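The Basket That Earned Its Place on the Table

There's a drawer in almost every kitchen where the long, thin things go to get lost. Skewers, cooking chopsticks, the honey dipper somebody gave you, a candy thermometer, the one good spatula wedged in sideways so the drawer won't open past the halfway point. Mine lived under the toaster and I fought with it for years. Then I emptied it onto the counter one November evening, bought a wire basket with a handle, and I have been slightly insufferable on the subject ever since.

I mean it, though. A divided wire basket is one of the great unsung pieces of kitchen equipment! It stands on the table, it holds things upright, and you can see straight through it, so there's no digging. You lift it by the handle and the whole lot travels with you to the stove, the sink or the back porch. When it gets grubby you tip everything out and wash it. There's no lid to lose and no cloth lining to go gray.

The dividers do most of the work. An open crock is fine for a fistful of wooden spoons, which are heavy at one end and wide enough to prop each other up. Thin sticks are another matter. Put them in a big round pot and they slide to the rim, splay out like a bad haircut and catch your sleeve every time you reach past. Give them a narrow slot and they behave much better. They still lean (they're sticks, they're going to lean), but they lean inside their own compartment and leave the next one free.

I tried three homes for mine before I settled. The first was a tall enamel jug from the Evness flea market, beautiful and completely useless, because anything short vanished to the bottom. The second was a set of drawer trays from Jironby, nicely made, but it turned out my drawer was an inch too shallow and I wasn't about to rebuild the cabinet. The third was stainless steel wire from Draltura, a small kitchen shop with creaky floors and a very good discount shelf. It cost me 11 dollars. I've paid more for a sandwich.

What should go in it? Long things, first of all, and light things. I'd keep knives out, along with anything that has a point you could meet by accident. Wooden sticks are happiest with their ends up in the open air after washing, and wire suits them beautifully, with air coming in from every side. I dry mine with a towel, stand them up, and leave them alone until morning. If you stack them damp in a closed drawer they'll pick up a musty smell, and then you'll be scrubbing them with baking soda at 11 at night like I was.

One compartment per job is my rule, and I hold to it loosely. Cooking sticks have a slot to themselves. Wooden spoons take the next one, then whisks, and whatever is left over becomes the odds and ends corner, which in my house means a pastry brush and a pencil. Don't fill it to bursting. A basket with breathing room is a pleasure to reach into, and one that's jammed full is just the old drawer with a handle on it.

Loading it is a nicer little job than you'd expect. Hold each stick near the top, keep it as close to upright as you can, and lower it straight down past the rim until it touches bottom. Going in at a slant is how you end up snagged on a wire or in the wrong section altogether. Long sticks will stand well above the rim whatever you do, so push the basket back from the edge of the table, out of elbow range. Children love this task, by the way, and will happily sort the whole thing by color if you let them.

If your sticks are very thin and your basket has gaps along the bottom, check that the ends aren't poking through before you pick it up. A folded square of kitchen towel in the base fixes that in seconds, and you can throw it in the wash with everything else.

The old drawer holds dish towels now. It opens all the way, and I still open it sometimes just to enjoy that.
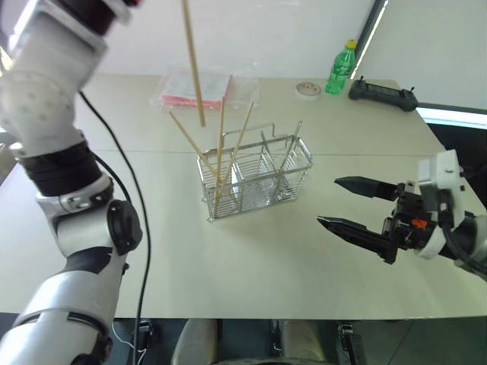
Long wooden sticks and a divided stainless steel wire basket.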